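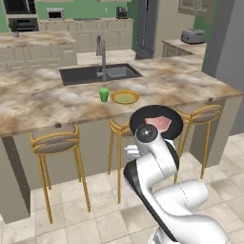

A kitchen task in simulation: green cup, plate and a pan with meat on it, with the arm at the near side of the island.

New house rules for simulated kitchen tasks

From the start of March, every kitchen task that goes into the shared Nandum library has to meet a written set of rules before anyone trains or tests on it. Zlata Moroz and Tarcísio Guerra wrote the first draft over the winter, and the groups at Ilivby and Varketti have now signed off on it. The full text is on the internal wiki. These are the parts most people will run into.

Start states. Each task must come with 20 saved starting layouts, and the person who submits the task has to open every one of them. Look for objects that sit inside each other, float, or overlap the edge of a counter. An overlap in the camera view may only be a matter of angle, so turn the view before deciding. If an object really is hanging over an edge and the task doesn't call for it, move it and save again.

Spacing. Objects may stand close together. Early drafts set a minimum gap and Silvana Prado argued against it, on the grounds that real counters are crowded and a cup next to a plate is a normal thing to reach past. Her view won. What you do have to record is which objects the arm is allowed to touch. Anything else it bumps counts as a contact and goes in the log, even when the task is completed.

Raw food. Tasks with raw meat now carry a food flag. After the gripper touches the meat, it may not touch a cup, a plate or a faucet handle until a cleaning step has been run. We know a simulated steak makes no one sick. The same policies are meant to run on hardware later, and habits learned in training are hard to take out afterwards - the Varketti group spent most of last fall finding that out.

Seating and clearances. Stools, chairs and open doors are part of the task. Please don't delete them to make a run easier. If the arm's path comes near a stool, leave the stool where it is and let the planner deal with it. Contacts with furniture are logged the same way as contacts with dishes.

Reporting. A success rate needs at least 300 runs behind it, spread evenly over the starting layouts. Give the number of runs, the number of contacts and the time limit you used. Runs that stop because the simulator crashed are listed on their own line and are not dropped. If you change the time limit partway through, start the count over.

Review. A task needs 3 reviewers, and one of them has to come from a different group than the author. Tiina Harju keeps the reviewer list and will assign people if you can't find anyone.

Tasks already in the library have until the end of the spring to be brought into line. Those that aren't will stay available but will be marked "old rules," and their numbers can't be put in the same table as the new ones.

Zuleica Lopes is holding a question hour on Wednesday in the Từ room, with a call-in link for remote staff. Send her the name of your task beforehand if you want to go through it on screen.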